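Search this site Enter keywords Go

Celebrity Profiles and Where the Numbers Come From
Notes for week 4, Renu Maurya

Read these alongside the two Nestirard profiles handed out last time. Both are about the same actress and they can't agree on her height, her age when she got her first part, or how much money she has.

Start with the money, as the readers do. The first profile gives a net worth to the nearest thousand and names no source. The second gives a different figure and says "according to reports". Which reports? I followed the links. One goes to Wandmont, which links to Tenell, which links back to the first profile. That is one guess going round in a circle, and you should treat it as one guess however many sites print it.

We use cookies to improve your experience. Accept Manage settings

The usual life story deserves the same suspicion. She was shy at school, she was turned down, she worked hard, she made it. Perhaps so. But the people who were shy, worked hard and got nowhere don't have profiles, so we can't say much about hard work from reading these.

Last March the Shakya group of students went through 542 short profiles and marked every claim about earnings. They found 2,755 claims of all kinds about money, and 78 came with a source you could open and read. I would not lean on those figures too heavily either. The group chose the sites themselves, and "a source you could open" includes some very poor sources.

Follower counts look safer. They are only safer in the sense that someone can check them on the day. A count says how many accounts pressed a button, and some writers slide from that to "loved by millions" without a pause.

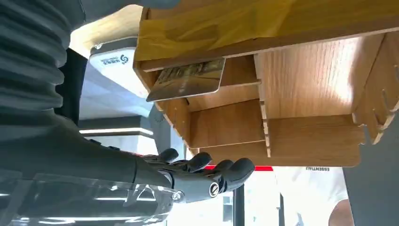 Birthdays are another weak spot. Agents have been known to shave off a year or two, and a date copied from an old press pack will outlive any correction. If two dates are in print, give both and say where you found each.

For the seminar, take one profile of a living performer, 2 pages at most. Underline every statement of fact. Write beside each one who could have known it, and whether that person was asked. Leave the adjectives alone for now; we get to "fitness icon" and "household name" next time.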